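Orkurel tracker / Issue 52
Gripper pose jumps during telephone task
Status: Resolved
Component: marker tracking
Reported by: Elango Joseph
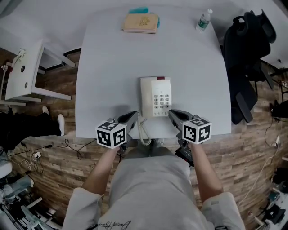 Fig. 1. Both hand-held grippers at the telephone, head view.

Symptom: In the Covari replay, the left gripper pose flips by more than 3000 encoder-equivalent units between consecutive samples. Right side unaffected. Pratmont replay of the same episode shows the same flip.

Checked:
- Cube geometry file: matches the printed cubes.
- Head camera intrinsics: reloaded, no change.
- Time sync: offset constant over the episode.

Cause: Planar pose ambiguity. With only one marker face accepted, the solver returns two candidate poses of nearly equal reprojection error and picks either one.

Fix: Solve over all accepted faces jointly. If only one face is accepted, keep the candidate closer to the previous pose. Merged 4th September.

Result: No flips on replay. Episodes exported before the merge need to be reprocessed with the Amoah script.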